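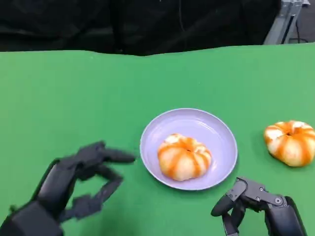 One striped roll on the lavender plate, a second on the green surface to the right.

Bronance Plates and Rolls

README for the image set and its labels
Last revised 22/03/2018

Summary

Bronance Plates and Rolls is a small set of still images of bread rolls and plates on a table surface. It was put together for work on one narrow question: given a roll and a plate in the same image, is the roll on the plate, off the plate, or resting on the rim? The set holds 254 images and 635 labeled rolls. Every image contains at least one plate and at least one roll.

The set is a part of the larger Bronance tableware collection, but it can be used alone. Nothing in the label files refers to the other parts.

What is in the download

images/ – the images, as JPEG, one file per arrangement
labels/rolls.csv – one line per roll
labels/plates.csv – one line per plate
splits/train.txt – 200 image names
splits/test.txt – the remaining image names
objects.txt – short notes on each plate and each kind of roll
CHANGES.txt – list of revisions

Image names are the arrangement number followed by the surface code. They do not encode the split. Please use the split files and do not sort by name and cut, as neighboring numbers often share a plate and the result will look better than it should.

Objects

Plates. There are 6 plates, coded P1 to P6. They differ in color, diameter and height of rim. Two are nearly flat and have caused most of the disagreement between labelers, as a roll pushed to the edge of a flat plate has no wall to stop against. The other four have a rim that rises clearly from the base. Plates are never stacked, and no plate is turned upside down.

Rolls. There are two kinds, both bun-shaped. The Emitz roll is plain, one color all over, with a smooth top. The Rungrueang roll is striped in cream and orange, with folds that meet in a hollow at the top. "Emitz" and "Rungrueang" are only the code names used in the set. They appear in the kind column in lowercase.

The two kinds are close enough in size that size alone does not separate them. The stripes do in most images. Where the stripes face away from the view, the labelers used the hollow at the top. A few rolls could not be told apart by either sign and have kind set to unknown.

Surfaces

Three surface codes are used: g for green, w for white, and k for black. Green is the most common. On the green surface shadows show as a darker green and have soft edges, and they should not be taken as part of the plate when boxes are drawn. On the black surface shadows are hard to make out at all, and contact between a roll and the rim is more difficult to judge. Anyone reporting results by surface should expect the black images to come out lowest.

Background was not controlled beyond the surface itself. Anything past the table edge is unlabeled and should be treated as such.

How the arrangements were chosen

A printed list gave the plate, the number and kind of rolls, and a rough position for each roll: middle of plate, near rim, on rim, beside plate, or away from plate. The person setting the table placed the items by hand to match the line, without measuring. The list was written so that each plate is used with both kinds of roll and so that "on plate" is not the answer for nearly every roll, which had been the problem with an earlier set.

Rolls were allowed to touch each other. They were not piled up. In a small group of arrangements two plates are present, and the question is then which plate a roll belongs to.

Lighting came from fixed overhead lamps at the Erell room. The plates with a glazed look show bright highlights, and so do the rolls. Highlights on the inner wall of a plate can be mistaken for its edge. We left them in.

Label fields, rolls.csv

image – file name without extension
roll_id – number of the roll within the image, left to right
kind – emitz, rungrueang or unknown
x, y, w, h – box around the visible part of the roll
state – on, off or rim
plate_id – the plate the roll belongs to, blank when state is off
truncated – 1 if the roll reaches the image edge, otherwise 0
hidden – 1 if another item covers part of the roll, otherwise 0
agree – 1 if both labelers gave the same state at first pass, otherwise 0

Label fields, plates.csv

image – file name without extension
plate_id – P1 to P6
x, y, w, h – box around the whole visible plate, rim included
empty – 1 if no roll has state on or rim for this plate, otherwise 0

Rules for the state label

on: the roll is inside the rim and its weight is carried by the base of the plate. It may touch the inner wall. A roll that sits low in the plate, close to the near side, is still on.

off: the roll rests on the table surface. It may touch the outside of the plate. Overlap between the roll box and the plate box does not matter here. Boxes often overlap when the roll stands behind or in front of the plate.

rim: any part of the roll's weight is on the rim. If the labeler could not decide between on and rim, the label is rim and agree is set to 0.

The state is judged from the image only. Labelers were not given the list of arrangements, and the labels were not corrected against it afterward. In some lines the label and the intended position differ, mostly for rim on the two flat plates.

Worked example

For the image at the top of this file, the plate gets empty = 0. The roll toward the lower left of the plate is roll 1, with kind rungrueang, state on and truncated = 0. The roll at the right is roll 2, also rungrueang, with state off, a blank plate_id and truncated = 1, as its right side meets the image edge. Its box stops at the edge. We do not guess at the part of a roll that falls outside.

Labeling

Each image was labeled twice, by different people, with the same written rules. Where the two disagreed on state, a third person chose between the two labels and could not enter a new one. Boxes were drawn once and checked by the second labeler, who fixed them where a side was clearly wrong.

Most disagreements were between on and rim. There were few between on and off. Kind was rarely in dispute outside the unknown cases.

Intended use

The set is meant for testing whether a method can tell containment from overlap on simple tableware. It can also serve as a quick check for a roll or plate detector. The training split is small, and for most methods it will only be enough to adjust a model that has already been trained on something larger.

If you report one number, please report the state accuracy over all rolls in the test split, with truncated rolls counted. A second number without them is useful but should not stand alone.

Not suited for

Food recognition. Two kinds of roll do not cover bread in any useful sense, and nothing else edible is labeled.

Size or weight estimates. No scale is given in the images, and roll and plate dimensions are not part of the release.

Table setting as people do it at home. There are no cups, knives, forks or napkins in the label files, and the positions come from a list.

Known problems

The green surface is so common that color alone gives a good plate mask in much of the set. A method that depends on this will fail on the white surface, where the palest plate has a weak outline.

Roll numbering goes left to right by the left side of the box. When two rolls have the same left side, the upper one comes first. An early version of the labels had this the other way around for a handful of images. If your copy has no CHANGES.txt, it is that version and should be replaced.

The hidden column is less reliable than the rest. One labeler counted a shadow across a roll as covering it during the first batch. Most of these lines were found and fixed, but we would not use the column for filtering without looking at the images.

Images were saved as JPEG at the time they were taken, and some show blocking around the orange stripes. There are no uncompressed originals.

Changes

First release, in November: images and roll labels only.
Second release: plates.csv added, roll numbering fixed, agree column added.
Present release: hidden column revised, split files added, objects.txt rewritten. The images are the same in all three.

Terms

The images and labels may be used and passed on for any purpose, provided this file goes with them. Modified labels should be given a different file name. When citing the set, use the title at the top and the revision date.

Reports of wrong labels are welcome. Please give the image name, the roll_id and the column, and state what the value should be – a screenshot alone is hard to match to a line.

© Erell Tableware Collections | Contact | Terms of use | Back to top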